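Getting started with the Prollum hand-held gripper kit
July, by Haris Nedeljković

I've had the Prollum kit from Prillov for a while now, and people keep asking how I set it up, so I'm writing it down in the order I do it (which isn't quite the order in the manual!).

Start with the straps. Put your hand in, snug the strap across your fingers, then open and close the gripper ten times before you go near an object. If your wrist aches already, let it out a notch. Next, check that both marker cubes are clean and facing out, and plug in the cables with plenty of slack. Pick one simple thing to handle first. I like a plastic basket, and I work right over it with both grippers.
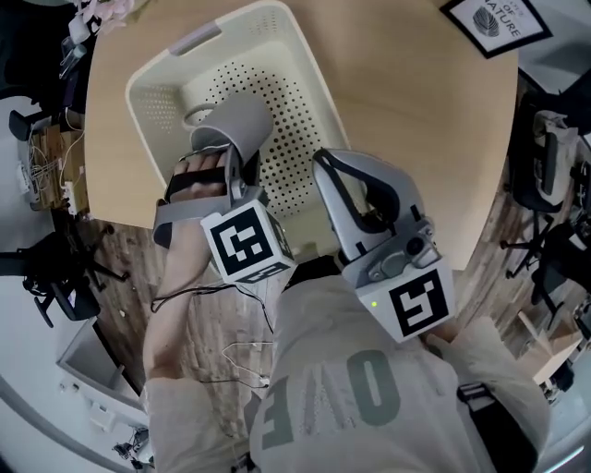
Velimir Bošković wrote in to say he'd start with one hand only for the first day, and that the second gripper just made him clumsy with the first. Fair enough, though I found two easier once I stopped watching my own hands.

Now record. Keep your takes short. I do 42 in a sitting and then stop, because after that I get sloppy and the takes go in the trash anyway. Move slower than feels natural, and pause for a beat before you let go of anything.
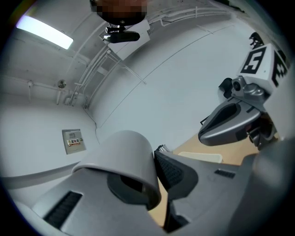

When you're done, copy everything off before you unplug. I lost a whole Tuesday by doing it the other way around. The kit was 2345 dollars when I ordered, and the version with the hard case is 3000. I'd skip the case and buy spare straps.

Related
Ostow tracking software: first week
Cable clips I keep buying
Is the Song starter arm worth 2000 dollars?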